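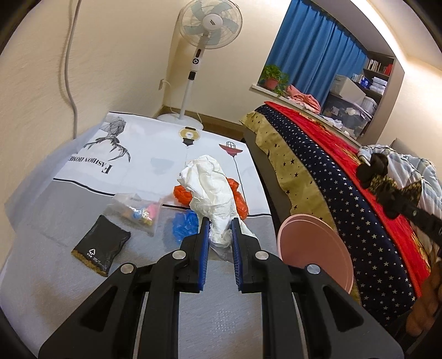

In Praise of the Second Walk

I want to make a case for walking the same route twice. I mean the same streets in the same order, on the very next evening if you can manage it. I have been doing this for two years now and I am more excited about it than I was when I began, which my family finds a little hard to take at dinner.

The first walk down any street is mostly a matter of finding your way. You look for the corner, you check the sign, you wonder if the hill gets worse. All of that uses up your attention, and what is left over goes to the big things: the church, the river, the bakery with the line out the door. The second walk is when the street opens up! You already know the hill gets worse. So you look at the doorbells, and the way one house has its kitchen in the front, and the tree somebody has been pruning into a shape that may or may not be a goose.

I learned this by accident in Sollow, a town I had given one afternoon because the bus schedule forced me to. I walked from the station to the old mill and back, thought it was pleasant and slightly dull, and then missed my connection. The next morning I had three hours to fill and no ideas, so I did the mill walk again. It was a different town. There was a whole row of workshops I had gone right past, and a man in one of them was tuning a piano with the door open. I stood there for most of an hour (he didn't mind, or was too polite to say so) and came close to missing the second bus as well.

My friend Man-lok Tam disagrees with me, and he argues it well. He keeps a list of towns, and he likes the list to grow. Life is short, he says, and every street you walk twice is some other street you never see. I can't fault the arithmetic. But when I asked him about Fahy, where he spent a day last June, he could tell me the name of the bridge and what he had for lunch, and then he ran dry. I went to Fahy for a weekend and could bore you about it until midnight.
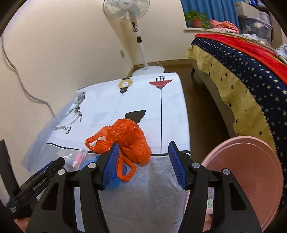 Part of the trouble is that we count the wrong thing. My phone told me I took 3,322 steps on the mill walk, and it would have said the same for any other stretch of sidewalk. It has no way to record that the second set of steps was worth more than the first. Once you start chasing the number you go for distance, and distance pulls you along at a pace that is bad for noticing geese.

You don't need to travel for any of this, either. Try it on the ten blocks you live in. Pick a loop short enough that you won't dread it, walk it tonight, and walk it again tomorrow at the same hour. Leave the headphones at home the second time. I did this around my own neighborhood after eleven years of living there and found a public staircase, with a railing and a bench halfway up, that saves me four minutes on the way to the library. Eleven years! I have taken it nearly every day since, and last week I finally noticed there are two benches.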